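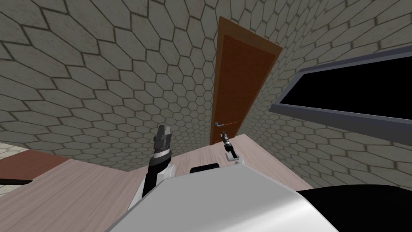
Stukthorpe, 16 March 2025

To: nakley-users
Subject: Re: Right arm keeps pushing after the stop (door task)

Hello all,

Thank you for the replies, on the list and off it, and I'm sorry to have gone so quiet. I said I would look at this over a weekend and then it ate a good deal more than a weekend, which those of you who have known me a while will find entirely in character. I do have something to report at last, so get yourself a coffee.

First, the question from Etulby, which I'm quoting in full for the people who joined after the list moved:

> Hi everyone,
>
> We have been running the door task on our bench pair with the Amin
> controller, same config as in the shared folder. Last week the right
> gripper came up to the lever a little low, the contact check tripped,
> and the console said STOPPED as it should. The arm did not stop. It
> went on leaning into the door until one of us hit the big red button.
> No one was hurt and no one was inside the fence, but the lever is bent
> and I did not enjoy it.
>
> Power cycled, ran it again, and it was perfectly well behaved for the
> rest of the afternoon. Has anybody seen this in simulation? We have
> taken the arms out of use until we know more.
>
> Greetings from Etulby

Yes, we have seen it in simulation now, and I suspect we had been seeing it for months and calling it something else. That part is rather embarrassing.

I set up the door room in Nakley with both arms on, the black window and the hexagon tiles and all (I know, I know, somebody is going to ask me to change those tiles again). The lever sits low, just over the tabletop, so the right gripper has to come at it on a slant, and there really isn't much room between the fingers and the door. I left the table clear so there would be nothing else to bump into. The left arm has no job in this task at all, it just holds its pose with the fingers up. Please remember the left arm, it comes back later!

I ran 50 episodes with the starting height of the right gripper nudged down a little each time. The contact check tripped in 17 of them, and that was fine, I wanted it to trip. What I did not want was what came next. In one of those the console reported a stop and the right arm carried on pushing for 2,654 more control steps, until the episode ran out of time. The contact force peaked at 363 newtons. On a simulated door that is a number in a log file. On your bench it is a bent lever, and with a hand in the way I don't care to think about it.

Now to the cause, as far as I understand it. When the check trips, Amin sends a hold command to both arms and waits for both to say they've got it. The left arm was already holding. If its answer comes back in the same cycle as the request, Amin takes that one answer as standing for the pair, prints STOPPED, and throws away the command still waiting for the right arm. The right arm, poor thing, has never been told anything, so it keeps following its last target, and its last target is somewhere behind the door. It needs the timing to fall just so, and that would fit with your arm behaving itself all afternoon after a restart. I went round and round on this blaming the contact model - two evenings spent on friction settings that had nothing to do with it - before I thought to write out the messages for each arm separately.

The reason we missed it for so long is that our own summary script reads the console line and nothing else. If it says STOPPED, the episode is filed as a clean stop. I went back through the old June runs and there are force traces in there that should have made me sit up. They were marked as "noisy contact", in my own handwriting so to speak, and I apologize to the group for it.

What I would ask of everybody, until there is a proper fix:

Please don't run any two-arm task on real hardware with the current Amin release, even at low speed.

If you only need one arm, take the other out of the config altogether. Parking it isn't enough, a parked arm still answers.

Keep the red button on its own circuit, as Etulby does. It was the only thing in that whole chain that did its job, and it did so by cutting the power and asking no questions.

Don't trust the STOPPED line in your logs. Look at the joint velocities after it.

I have a patch that waits for each arm by name and cuts the drives if either one is late. It has been through the same set of episodes with no runaway, but a fault this fond of good timing could easily hide from a set that size, so I would call it promising and no more than that. I'd be very grateful if someone with a different machine would try it, slower ones especially. The branch is called hold-each-arm and the door room is in there with it, along with the starting heights.

To our friends in Etulby: could you send me the raw message log from that day if you still have it? The console output won't help, I need the one with the arm replies in it. And do hang on to the bent lever, please. I'd like to measure it when I'm over, and I still owe you lunch from last time.

Warm regards from Stukthorpe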